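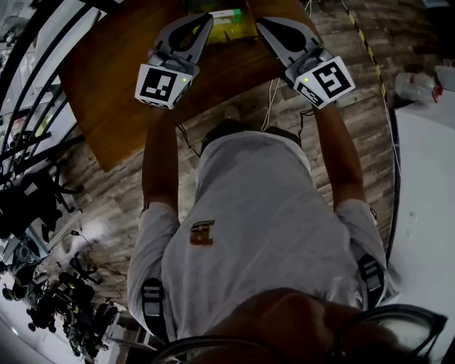
Hetar Hard Wax Oil for Tables and Worktops

Posted 29 Jul 2019
14 comments | 37 shares

We have sold a lot of finishes in this shop over the years, and if you came in and told me you had one table to do and one weekend to do it in, I would walk you straight to the shelf where the Hetar lives. It's a blend of plant oils and waxes that soaks into bare wood and leaves a soft, low sheen on top, the kind you want to run your hand over every time you go by. It doesn't look like a coat of anything. It looks like wood that somebody has been fond of for a long while.

We carry it in clear, which warms the color of most woods a little (more than a little on walnut, so do try a patch underneath first!), and in a shade called Foulkes Brown, which is darker and a good friend to old tables that have gone patchy in the sun. Both come in a small can and a large one. The small can will see you through a kitchen table with a bit left over for a cutting board stand or a stool, and I'd only go up to the large if you have benches to match.

How to put it on

Sand the bare wood up to 100 grit, or a touch finer if you like a smoother feel, and wipe off every bit of dust. Old varnish has to come off completely. I know, I know, it's the dull part, but the oil has to get down into the wood and it can't do that through varnish. Stir the can well, right down to the bottom, and don't shake it.

Use less than you think. Spread it thin with a lint-free cloth or a white pad, going with the grain, leave it for fifteen minutes, and then buff off whatever is still sitting on the surface. Let it dry overnight with a window open and do the second coat the same way. Two coats is plenty for nearly any table. The top can be used gently the next day, but keep wet glasses and hot dishes off it for 2 weeks.

Please lay your used cloths out flat outdoors to dry, or soak them in water before they go in the trash. Oily rags left in a heap can heat up and catch fire all by themselves.

Looking after it

A damp cloth and a drop of mild soap is all it wants from day to day. When the top starts to look thirsty, rub in a thin refresher coat and buff it off — no sanding needed unless there's a stain. Hafiz Ngau at our Darnano store did his own dining table in February with the clear and has been very patient about letting customers ask him how it's holding up. He's happy to talk you through water rings, too, and he will tell you about his chairs if you let him.

Goes well with

Bondo buffing pads, white, pack of 2. They last longer than you'd expect if you rinse them out right away.

Hetar Wood Soap, unscented.

Lint-free cloths, by the bundle.

Cans can be returned unopened with a receipt. Tinted cans we can't take back, so ask at the counter for a sample sachet before you settle on the brown.

14 comments | Share this page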